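Posted Jul 27, 2022 by jmangubat

This site uses cookies to keep you signed in. By continuing to browse you accept our cookie policy.

jmangubat
I read the Sinden write-up on marker plate tracking for hand-held grippers and I don't buy the main result. They trained on 2051 demos with one person holding two grippers, then added 1071 more with the plates tilted differently, for a total of 3122. Success on the rack task went up. They credit the tilt. You can't separate that from just having more data.

genalyn_p
They did separate it. There is a table in the appendix where they subsample the big set back down to 2051. The gain is smaller but it's still there.

jmangubat
I saw that table. It's one seed and 100 rollouts per condition. I wouldn't put a headline on one seed.

turetti_bench
100 rollouts is more than most of what gets posted here. The seed thing is fair.

My problem is with the task. Putting a soft flat item into a wire rack depends a lot on how you pinch it. If you grab it at the end it sags and catches on the front bars. If the person doing the later demos had simply gotten better at the pinch, you'd see the same curve. Did they say who recorded what?

genalyn_p
Two operators for the first set, seven for the second. So more people too. I'd call that a bigger confound than the amount of data.

jmangubat
Right, so that's three things changed at once.

navarro77
We ran something close to this in March. Same kind of setup, plates on top of both grippers, pose from the dots. Tilting the plates did help us, but only with tracking dropout. When the operator rolls the wrist in, a flat plate goes edge-on to the camera and you lose the pose for a stretch. We were throwing out a lot of demos over that. Tilted plates, fewer thrown out. The policy trained on the same number of clean demos came out the same either way, as far as we could tell.

turetti_bench
Did you fill the gaps or drop the whole demo?

navarro77
Dropped the whole thing. Interpolating gave us a jump right at the grasp and the policy learned the jump.

genalyn_p
That would fit their result if they interpolated. The flat-plate set would have bad grasp frames in it and the tilted set wouldn't. The methods section says "short gaps were smoothed" and gives no length.

jmangubat
OK, that I could believe. Then it's a data cleaning result and they should say so. I'll email them and ask for the gap threshold and the operator split.

navarro77
Ask about cable drag too. Ours pulled the left gripper off level on long reaches until we gave the cable more slack – took us a while to find.

genalyn_p
I have bench time on the Dedano table this week. I can do flat item to rack with both grippers, one operator, same tilt all the way through, and drop half the demos at random. At least that isolates the count. Starting position for the left hand is below.

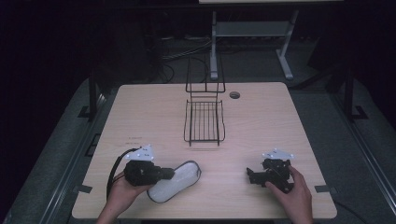

turetti_bench
Keep one operator for the whole run, but please do three seeds. If the full set and the half set land within a few rollouts of each other on one seed, we'll be back here having the same argument.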